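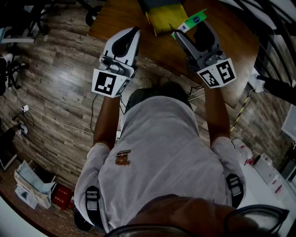
How long does an air-filled latex balloon arch keep its shape indoors? In our trials most arches held an acceptable outline for two days, and the limit was set by loss of tension at the joints well before the balloons themselves became visibly small.

4.2 Shape retention in party arches

Reading time: 9 min
Filed under: Events and Decoration Research

The arches were built to the pattern given in Section 3, with clusters of four balloons twisted on to a nylon line and fixed at both ends to weighted bases. Each arch used 94 balloons inflated with room air from an electric pump. Sizing was done with a card template at 25 cm, and any balloon that did not touch both sides of the template was let down and filled again. Three sites were used: the function room at Gredton, the church hall at Ustlow and a shop unit in Baudry. The Baudry unit had large south-facing windows, and its results are reported separately.

Shape was scored as the drop of the crown below its starting height. A drop of 5 cm was taken as the point at which a paying client would be likely to notice, following the informal survey of decorators by Ambrosio. Readings were taken at the time of hanging and every six hours after that.

At Gredton and Ustlow the mean drop stayed under the limit through the first two days. The curves are close to straight for the first day and then steepen. Inspection of the clusters at the change in slope showed that the necks had slipped on the line, so that neighbouring clusters could rotate and settle into each other. Balloon diameter over the same period had fallen only slightly - not enough on its own to account for the change in height.

Figure 4. Mean crown drop against time since hanging, by site. Bars show the range across arches. The broken line marks the 5 cm limit.

The Baudry arches behaved differently. Balloons on the window side grew during the afternoon and shrank again after dark, and the line was worked back and forth as they did so. Burst balloons were also more common there. Of the 435 balloons still intact at the second afternoon reading, 315 had turned cloudy on the surface facing the glass. Clouding had no measurable effect on crown drop, but it did alter the colour match between the two sides of the arch, and pale pink suffered most.

Two changes to the method were tried. The first was a second twist at every fifth cluster, which delayed slipping at a cost of more than ten minutes of extra building time. The second was a flat tape in place of the nylon line, with the necks pulled through punched holes (the Godov method). Tape gave the smallest drop at every reading, although the finished arch was less full and gaps had to be covered with small balloons stuck on with glue dots. Those small balloons came loose in warm conditions and were left out of the scoring.

The results apply to air-filled arches only. Helium arches carry their own load and fail in another way, and they are treated in Section 5. Outdoor use was not tested.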